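Shared Kitchen Safety Checklist, With Comments
Hovberg House, ground floor and upper floor kitchens
February round

This list covers the two shared kitchens and the small pantry behind the dining room. Work through it in order. Mark each line OK, FIX or N/A and write a comment for anything marked FIX. Comments from the February round are printed under the lines they belong to. A line with no comment was OK in both kitchens.

Bring a flashlight, a fridge thermometer, a tape measure and the key to the electrical closet. Start after 9 in the morning so the breakfast crowd is gone.

1. Ways in and out

1.1 Both doors open fully and nothing is stored behind them. OK
1.2 Floor is dry and free of mats with curled edges. FIX
Comment: The mat by the upper floor sink has curled at one corner. Taped down for now. A replacement with a rubber back has been ordered from Munshi Supply, same size as the old one.
1.3 Exit sign is lit. OK
1.4 Path from the stove to the nearest door is at least 36 inches wide. OK
Comment: It was tight upstairs with the folding cart parked there. The cart now goes in the pantry.

2. Fire

2.1 Extinguisher is on its hook, gauge in the green, pin and seal in place. OK
2.2 Extinguisher tag shows a service within the past year. FIX
Comment: Ground floor tag is hard to read. Ask for a new tag at the next service visit.
2.3 Fire blanket is within reach of the stove but not directly above it. OK
2.4 Smoke alarm sounds when tested. OK
Comment: Tested both. The upstairs one took two presses. Battery changed.
2.5 No towels, paper or plastic hanging or stacked beside burners. FIX
Comment: Roll of paper towels kept right next to the back burner upstairs. Moved to the other side of the sink. Please leave it there.

3. Ovens and stoves

3.1 Oven is off before inspection and cool to the touch.
3.2 Door opens smoothly, stays down without dropping and closes flush.
3.3 Door seal has no splits or gaps.
3.4 Racks sit level and can't be pulled out past the stop by accident.
3.5 Inside is free of grease pools and burnt food.
3.6 Knobs turn, click into the off position and have readable markings.
3.7 Oven is fixed in place and does not tip when the open door is pressed lightly.

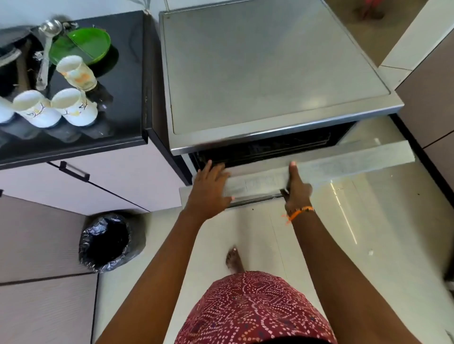
Lines 3.1 through 3.7 are done separately for each oven, and the results go on the oven sheet taped inside the pantry door. The main points from this round:

Comment on 3.3: One seal has gone stiff near a hinge. It still closes. Check again next round and replace if a gap shows.
Comment on 3.5: Light grease on the floor of the upstairs oven. Cleaned the same day. Anyone who roasts meat should use a tray with sides, and wipe up spills once the oven has cooled.
Comment on 3.6: The marking on one stove knob downstairs has worn off. The line was redrawn with paint marker and a new knob requested. Part comes from Endovis Parts, and the wait was 24 days last time.

3.8 Oven mitts are dry, with no holes or thin spots. FIX
Comment: Threw out three mitts that had worn through at the thumb. New pairs are in the top drawer in both kitchens. Do not use a damp dish towel in place of a mitt, the heat goes straight through.

4. Refrigerators and cold storage

4.1 Fridge reads 40 degrees F or lower in the middle of the top shelf. FIX
Comment: Upstairs fridge was a little high on the first reading. The vent at the back was blocked by a stack of containers. Cleared it, waited, read again, and it had come down. Leave space around that vent.
4.2 Freezer is at 0 degrees F or lower. OK
4.3 Raw meat is on the bottom shelf in a tray that can catch drips. OK
4.4 Every container has a label with a name and a date. FIX
Comment: A lot of unlabeled containers again. Tape and a marker are on top of both fridges. Leftovers with no date get thrown out at the end of the round.
4.5 Door gaskets are clean and seal all the way around. OK

5. Electrical

5.1 Outlets near sinks have working GFCI protection. Press test, then reset. OK
5.2 Switch and outlet plates are tight, with no cracks or scorch marks. OK
5.3 No extension cords used for kettles, toasters or microwaves. FIX
Comment: One cord found downstairs running to a toaster. Removed. The toaster goes on the counter beside the outlet, and if that spot is taken, wait your turn.
5.4 Cords do not hang over the counter edge or cross a sink. OK
5.5 Breaker panel is labeled and nothing is stacked in front of it. OK
Comment: The label for the pantry light was missing from the panel. Added.

6. Counters, walls and sinks

6.1 Countertops are free of chips and open seams where food can collect.
6.2 Caulk between counter and wall is whole and shows no mold.
6.3 Wall tiles are firm. Tap lightly and listen for a hollow sound.
6.4 Wall and counter corners are wiped clean, including behind appliances.
6.5 Faucets do not drip, and the cabinet floor below the sink is dry.
6.6 Hot water at the tap is no more than 120 degrees F.

Comment on 6.2: A short length behind the downstairs dish rack needs to be cut out and redone. Let new caulk cure for the full time printed on the tube before the rack goes back.
Comment on 6.4: Crumbs behind the microwave in both kitchens. Pull it forward when wiping down.
Comment on 6.5: Slow drip under the ground floor sink at the trap. Tightened by hand. A dry paper towel was left under it to show whether it comes back.
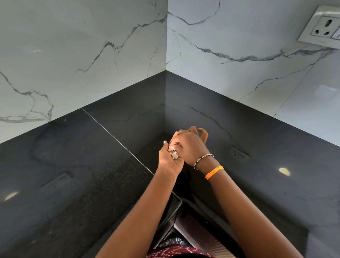

What should I use to clean the counters after cutting raw chicken?

Wash the surface with hot soapy water first and dry it with a paper towel. Then use the Jekivach sanitizer from the pantry, leave it wet for the time given on the label, and let it air dry. Sanitizer does not work well on a greasy or dirty surface, so don't skip the soap. Wash the board, the knife and your hands as well, and put the sponge in the bin if it touched the juice.

7. Chemicals and cleaning supplies

7.1 All bottles have their original label or a written one. FIX
Comment: One spray bottle with no label, contents unknown. Taken out of use and set aside for disposal.
7.2 Bleach and ammonia products are on separate shelves. OK
7.3 Nothing is stored above food or on the same shelf as food. OK
7.4 Gloves are available in at least two sizes. FIX
Comment: Only large left. Medium added to the order.

8. Knives and small equipment

8.1 Knives are in the block or on the rack, none loose in drawers. FIX
Comment: Two paring knives loose in the upstairs utensil drawer. Moved to the block.
8.2 Blender and food processor do not run with the lid off. OK
8.3 Cutting boards have no deep grooves. FIX
Comment: One plastic board scrapped. It was too scored to clean.
8.4 Step stool has all its feet and locks open. OK
8.5 Pan handles are tight. OK

9. First aid

9.1 Kit is on the wall in each kitchen and can be reached without moving anything. OK
9.2 Kit has bandages, burn gel, gauze, tape and tweezers. FIX
Comment: Burn gel used up downstairs and not reported. Replaced. When you take the last of something, write it on the card in the lid.
9.3 Emergency numbers and the building address are posted and readable. OK
Comment: The old notice upstairs did not have the street number. It now reads 162, matching the sign at the front gate.

Open items carried to the next round

Caulk behind dish rack, ground floor
Stove knob, ground floor
Extinguisher tag, ground floor
Oven seal, recheck
Drip under sink, ground floor, recheck
Mat, upper floor, when delivered

If something on this list breaks between rounds, write it on the clipboard in the pantry with the kitchen and the time you noticed it. For a gas smell, do not touch any switches. Leave, take others with you, and call from outside.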